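Search this forum Advanced search Go
Filed under: Automation > Manipulation > Home and light shop work

Can a machine do real chores yet, or are we still stacking blocks?

hexdriver
I run maintenance for a small packaging shop and I get asked every budget cycle whether an arm could take over the dull jobs: clearing benches, restocking towels, putting returned parts back on shelves. My answer has been no for years. I would like to know if it should change. I am not asking about fixed cells. We have a Canex palletizer and it does one thing all day without complaint. I mean mixed work on a table that nobody has fixtured.

torque_spec
For mixed work, no. Fixed cells are solved because the part arrives in the same place with the same face up. Take that away and you are paying for perception, grasp planning and recovery, and recovery is the one that sinks the budget. We trialed a Swai arm on bin sorting last April. Rigid parts went fine. Anything in a bag was a coin toss.

Dalal Saab
I disagree with part of that. Bin sorting is a poor test for household or bench work because the parts occlude each other. Spread the same parts on a table and the numbers look different. On our bench we ran 19 placements of a rigid block and had to step in on three. The failures were all at release. The fingers opened, one dragged on the block, and the block rotated a few degrees. For a shelf that doesn't matter. For a wall it does, and the error carries into the next course.

low_backlash
Three in 19 is a lot if I'm the one walking over to fix it.

Dalal Saab
It is. I didn't say it was ready to buy. I said the failure had moved from finding the object to letting go of it, and those are different engineering problems.

Bricks are a fair middle case. They are rigid and the faces are flat, but old ones have chipped edges, so the edge a vision system fits a line to may not be the edge the brick sits on. Running bond also gives you a tolerance you can check by eye: the upper brick has to bridge the joint below it.

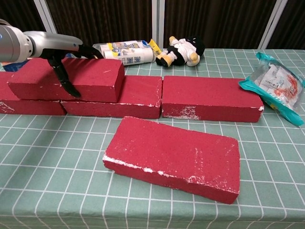 Can a robot arm lay bricks as well as a person?

On a flat surface with dry bricks and no mortar, an arm can place them accurately enough for a short wall, but it is slower than a person and handles damaged bricks badly. Mortar is a separate problem, as the bed thickness changes under load and the arm has to feel for level.

torque_spec
I'll grant the short dry wall. Now do the rest of the table. A crumpled snack bag and a plush doll have no stable geometry. Shrink-wrapped rolls are a little better — the pack has a shape, but the film slips and reflects. A person clears all of that without thinking about which is which. If the arm needs a different gripper for each, you have bought a very expensive brick mover.

gusset
Two jointed fingers will pick up a plush toy with no tool change. Soft things forgive a bad grasp. It's the thin film I would worry about, and there a suction cup isn't reliable either if the bag is wrinkled. We keep both on a Skurnau changer and the swap takes 8 seconds. Acceptable in a shop. At home you would hate it.

low_backlash
Who is putting a tool changer in a kitchen?

gusset
No one. That was the point.

hexdriver
Useful. So if I restrict it to rigid items, one layer deep, on a table, with a person in the building to clear faults?

Dalal Saab
Then I would scope it as follows. Pick 8 item types and write down the acceptable placement error for each. Log every intervention with the phase it happened in: approach, grasp, carry, release. If release dominates, look at finger geometry and retreat path before you touch the vision. We changed our retreat to straight up with a wider opening and the rotation mostly went away.

torque_spec
And price the interventions at the hourly rate of whoever has to walk over. Every quote I have seen from Irnton leaves that line out.

Dalal Saab
No argument there.

hexdriver
I'll write it up as a limited trial on rigid returns only. Towels and bagged stock stay manual. Does anyone have a log template that splits faults by phase? Ours only records run and stop.

gusset
I have a spreadsheet. It's ugly and the carry column has a formula error I never fixed, but the rest works. Sending it by private message.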